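This site uses cookies to remember your preferences and count visits. Accept all | Manage settings

Moving the project binders into the low cabinet

The paper side of the Fallstead job outgrew its shelf in August. I had been keeping the binders on the open rack by the printer, where they leaned, slid and eventually bent their own rings. There is a long, low wood cabinet behind the desks with hinged doors and locks, and it was mostly holding things that should have been thrown out. I cleared it and moved the binders in. These are my notes on how I set it up, mainly so I can repeat it next year.

Binder type first. I use the rigid ring kind with a full-width spine, in blue, bought from Norkance because they still sell the same one I started with. Mixing makes is a bad idea on a shelf. Heights differ by a few millimeters, ring positions differ by more, and pages moved from one to another never quite line up.

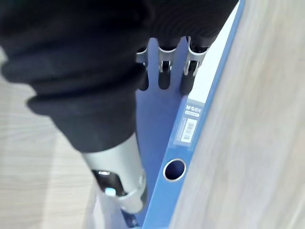
Blue ring binder on its edge, spine to the right.

Capacity is where most people go wrong, me included. The box claims 500 sheets. That may be true of new paper straight out of the wrapper. Used paper has staples, folded corners, sticky flags and the occasional plastic sleeve, and it takes up a lot more room. I now stop well short of the claim and start a second volume. An overfilled binder is wider at the open side than at the spine, so a row of them fans out and the last one gets forced in at an angle. Once that happens the covers rub and the rings begin to gap.

A gapped ring can sometimes be squeezed back with pliers. I have done it and it lasts a few months. Replace the binder if the pages matter.

For order I tried three schemes:

By date. Easy to file, slow to find anything, as one subject ends up in several volumes.

By supplier. Worked until Petier and Ntuli started sharing invoices, at which point every page belonged in two places.

By subject, with a number on the spine. This is what I kept. Numbers run from 501 upward, which carries on from the old archive and avoids any overlap with it. The first page of each binder is a plain contents sheet, written in pencil.

Spine labels are printed on ordinary paper and slipped into the pocket where there is one. Where there is no pocket I use a removable label, placed at the same height on every spine. Text is 20 point, number on top, subject underneath. Anything smaller can't be read without crouching, and a low cabinet already asks for enough crouching.

Covers get scuffed. I don't treat this as a fault. A soft cloth with a little dish soap takes off most marks, and the remaining ones are only visible in strong light.

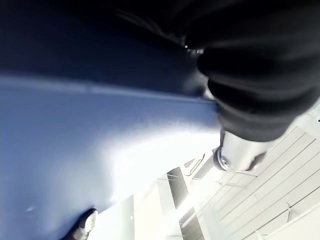 Saskwa from the comments on my last filing post would disagree with all of the above, having written that binders belong flat in a stack, largest at the bottom, and that standing them up is what pulls the pages down and tears the holes. Reinforcement rings on the first and last page of each section were the suggested cure.

I accept the point about torn holes. I don't accept stacking - getting the bottom binder out of a pile of 8 means lifting seven first. The reinforcement rings I have adopted, on contents sheets and dividers only.

Inside the cabinet the rule is spines out, no second row behind, and one hand's width left free in each section. The free space lets you tilt a binder before pulling it, which saves the top of the spine. Loose papers go in a tray and get filed at the end of the month.

The locks have black-headed keys and I leave them in place during the day. The doors need to be opened fully before taking anything out, or a binder corner catches the free edge. I wipe the top down and keep it clear, so there is somewhere to put a binder while looking through it.

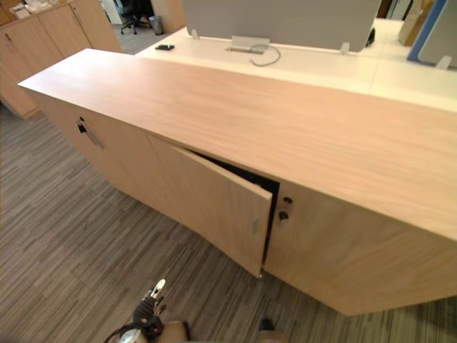 Low cabinet in front of a desk, one door ajar, keys in the locks.

Still to do: adhesive felt pads for the inside of the doors, and a printed index of all the numbers. The index will probably live in 501.

Get new posts by email. Enter your address to subscribe to the newsletter. You can unsubscribe at any time.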